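Search this site
Enter keywords

Visit report: open day at the Trurnari wetland field station

The Trurnari field station opened to visitors in May. The site covers 22 hectares of reed bed and wet meadow on the north bank of the Aquino. Entry was by timed group, and I joined the 10 a.m. walk led by Seija Heiskanen, the station ecologist.

The first stop was the inlet weir. Water level is held by drop boards and read twice a day against a staff gauge. Heiskanen explained that the boards are lowered in stages after the nesting period, which exposes mud for wading birds without draining the ditches used by amphibians.

The meadow is sampled along five fixed transects. Plants are recorded in one-meter quadrats, and the station keeps the raw sheets as well as the digital records. The current species list stands at 410, including mosses. Purple loosestrife is pulled by hand before it sets seed.

The indoor session dealt with seed storage and soil cores. Cores are split by depth, dried, sieved and labeled before analysis.
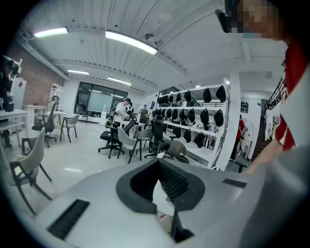

Seed from the meadow is cleaned on site and held at low humidity, and 200 packets went to the Bernine restoration plots last season. Germination results from Bernine were not yet available.

Parking is limited and the boardwalk is narrow past the second hide. Rubber boots are needed on the lower path. The printed transect map is worth picking up at the gate.

5 comments
22 shares

Related
Reading a staff gauge
Bernine restoration plots: planting notes
Pivix pond survey methods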